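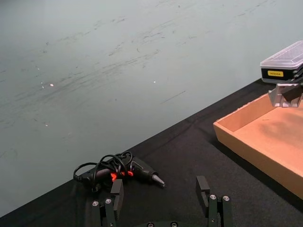
*Cell 3, wrist view: glue gun on the cloth, parts box over the tray.*

The open day at Pearce began at ten in the morning, and by ten past I had been issued a badge, a floor plan and a pair of safety glasses that did not fit over my own. I was there for Flosano. My instructions were to watch the demonstration, write down the cycle time and leave without agreeing to anything.

Cell 3 was the last stop. Twenty-seven of us stood behind a yellow line and looked at a monitor, which showed the bench as the arm saw it. The task was bench clearing. Loose items were to go into a tray. The control software was called Mikance, and the demonstrator pronounced it two different ways during her introduction.

"The second arm has the box," she said. "The first arm will take the glue gun."

A man from Gistitz asked why a glue gun.

"The cable," she said.

I wrote down *cable*. A glue gun is a rigid object with a flexible one attached, and the flexible one lay looped over the body in several rings. The fingers had to close on the body and miss the rings. She told us the system had practiced on this bench for 4,000 attempts. In the most recent set, 96 percent had ended with the gun in the tray.

"And the others?" said the man from Gistitz.

"On the bench, mostly."

He wrote that down as well. We had both stopped looking at the screen to do it, and when I looked up the picture had hardly changed. The box still hung over the tray at a slight tilt. The nozzle showed in the gap between the fingers.

"Is it waiting?" someone asked.

"It's planning."

I had brought a stopwatch, and I did not know whether planning counted toward the cycle. The form from Flosano had one field for time and no field for remarks. I let the watch run. At home I had a drawer with four chargers in it, knotted together since we moved, and I considered how long I would stand over that drawer before I put a hand in. Longer than this. I had been considering it since April.

Behind me a woman asked her colleague where lunch was. He said upstairs. Several people turned to look for the stairs.

The left finger moved, a small amount, toward the red part of the grip. It paused there. Then it backed off and came in again from a slightly different angle – the way a person does when a sleeve is in the way.

"That's new," the demonstrator said, to herself, and picked up her pen.

I stopped the watch by accident. I wrote the number down anyway, crossed it out, and stayed behind the line while the others went up to eat.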